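Why the Skimdale Hatters Lost
Project report by Karthik Begum
Submitted 14 March 2021

The question I was given was "Why did the hat workers of Skimdale strike, and did it do them any good?" The short answer to the second half is no. The longer answer takes up the rest of this report. 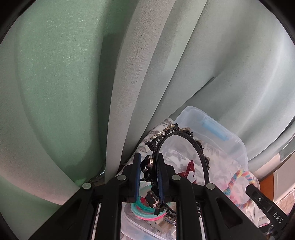
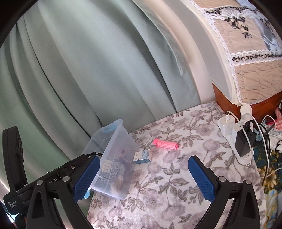
Figs. 1 and 2. Blue pads in both; the hair piece with the four-leaf clover is in the first.

Skimdale had one large employer, the Neslow works, and 116 people on its books. Hat making used mercury, and the hatters knew it made them shake. The owners knew too, and put it down to drink. In September the works cut wages and moved the day to 12 hours, on the grounds that idle evenings were bad for the character. The owners' own evenings were apparently fine.

The strike lasted 29 days. My main source is the diary of Eusebio Mateos, a felt finisher, who spends more pages on the price of potatoes than on the strike — fair enough, as he had stopped being able to buy them. He names only 3 men who crossed the line. One was his brother-in-law, and those pages are not kind.

The union blamed hunger for the defeat. I think the hatters also picked a bad time. The warehouse was full of hats, so the owners could sell old stock and wait. Mateos went back at the lower wage and wrote one line that day, on potatoes.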